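Search this site Search Go

What Sixteen Households Threw Away: Food Waste in Shared Housing at Prinow
Grindgate College, Environmental Studies, second-year group project
Kadri Sepp, Dario Melis, Yannick Baudry, Léonie Collet
Supervisor: Benedito Sales
8 min read

1. Background

Prinow is the student housing area on the north side of the Grindgate campus. Most units hold three to five people who share one kitchen. Food is usually bought separately, stored together and cooked whenever someone gets home. We all live there, and the project started with an argument over whose yogurt had been in the refrigerator for a month.

Most of the reading we were given for the course deals with families. A family normally has one or two people who do the shopping and know what is in the kitchen. A shared student kitchen has four people shopping and no one with the full picture. We wanted to find out whether this changes what gets thrown away and why.

Our questions were:

What kinds of food do shared student households throw away most?
What reasons do people give when they throw it away?
Does a simple change in how food is stored and labeled make any difference?

2. Method

We asked for volunteers through the housing newsletter, and 16 households signed up and stayed to the end. Each household got a paper log taped next to the trash can. The log had four columns: what the item was, how much of it was left, why it was thrown out, and whether it had been shared or belonged to one person. We left out peels, bones, coffee grounds and anything else that would not normally be eaten.

The logs ran for the whole fall term. Halfway through, eight of the households were given a label pack with stickers for names and purchase dates, and were asked to keep one part of the kitchen as an "eat this first" spot. The other eight carried on as before. Households chose their own spot. Some used a box in the refrigerator and others used a shelf or a bowl on the counter.

Yannick typed the logs into Gimemov, the survey tool the department uses, and Léonie checked every entry against the paper. Where the handwriting could not be read we asked the household, and if no one remembered, we dropped the line.

We also did short interviews in each kitchen at the start and at the end. Kadri and Dario did these together. They took 20 minutes and were not recorded, so the quotes in this report come from notes. 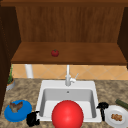 We did not weigh anything. We discussed it with our supervisor, who pointed out that a kitchen scale in every household would cost more than our budget and that people would stop using it after the first week. Logging by item has a clear weakness, which is that half a cabbage and one slice of bread both count as a single line. We come back to this in section 5.

3. Results

The logs contained 967 entries after cleaning. Of these, 447 were fresh fruit and vegetables, which made this the largest group by far. Next came cooked leftovers, with 214 entries. The rest was divided between bread, dairy, meat and fish, and a mixed group of sauces, dips and opened jars.

Within fruit and vegetables, bagged salad came first. It was hardly ever thrown out whole. The usual entry read "half bag, slimy." Herbs had the same pattern. Several people wrote that they needed a spoonful of something for a recipe and had no plan for the rest of the bunch.

Leftovers were different. Rice and pasta made up most of them, and they were nearly always in a container with a lid. People had saved them on purpose. In interviews, the common explanation was that they forgot the container was there or were unsure how old it was. One person told us she would eat her own three-day-old rice but would never touch somebody else's, even if the roommate had said it was fine.

That leads to ownership. Items marked as shared were thrown out later than items that belonged to one person, and they were more often described as moldy. Nobody felt able to decide. A resident in one of the five-person units put it this way: "If it's mine I throw it out when it looks bad. If it's ours I close the door."

The reasons column gave us the following order, from most to least common:

went bad before it was used
forgot about it
did not know how old it was
cooked too much
did not like it
past the date on the package
someone moved out or went home

The position of "past the date on the package" surprised us. We expected students to follow dates closely, and for milk and chicken they did. For most other things they smelled it and decided.
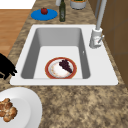

Page last changed: December, 4:35 pm

3.1 The label packs

The eight households with label packs logged fewer leftovers in the second half of term than in the first half. The eight without them logged slightly more. For fruit and vegetables we found no clear difference between the two groups.

We think this makes sense. A date on a container answers the question "how old is this," and that is the question people have about leftovers. With a bag of salad they can already see what state it is in. Their problem is that they bought more than they could eat, and a sticker does nothing for that.

The "eat this first" spot had mixed reviews. Where it worked, it was at eye level and everyone had agreed that food placed there was free for anyone. In two households it turned into a place for things nobody wanted, and by the end of term they had stopped using it.

3.2 Shopping

This was not one of our questions, but it came up in nearly every interview. The closest store to Prinow is the Barasa supermarket across the ring road. It is a long walk with bags, so people go once a week and buy a lot. Residents with a bike or a class on that side of campus shopped more often and said they bought less each time. We did not collect shopping data and cannot say whether those residents also wasted less.

4. What we suggest

Housing could put a roll of date labels in each kitchen at move-in. The rolls we used were cheap and most households had plenty left over.

Roommates should agree early on what happens to shared food. A rule such as "anything unlabeled can be eaten or thrown out by anyone on the weekend" was already in use in one household, and the people living there liked it.

We also asked the Barasa store manager whether loose salad and single stems of herbs could be sold. She said loose salad had been tried before and had not sold well. Herbs might be possible in spring.

5. Limits

The households volunteered, so they were probably more interested in food waste than average. Keeping a log also changes behavior. Several people told us they ate things just to avoid writing them down.

The number of entries dropped in the exam period. We do not know if this was less waste or less logging. Dario thinks less logging, as his own household's sheet has a blank stretch and he remembers a pizza.

Counting by item treats large and small amounts the same. The "how much was left" column was meant to help, but people filled it in so differently ("some," "a bit," "two bites") that we could not use it for totals. A group repeating this should give fixed choices such as quarter, half and whole.

6. Who did what

Kadri wrote sections 1 and 4 and arranged the interviews. Dario did interviews and wrote section 5. Yannick handled data entry and the results. Léonie checked the data, designed the label packs and edited the report. Thanks to the households, and to Benedito Sales for lending us his laminator.

Recent student projects
Bike Parking at Grindgate: Where It Fills Up First
Noise Levels in the Library Reading Rooms
Rain Gardens Along the Ring Road
Secondhand Textbooks: Who Buys and Who Sells
Street Lighting Between Prinow and the Main Campus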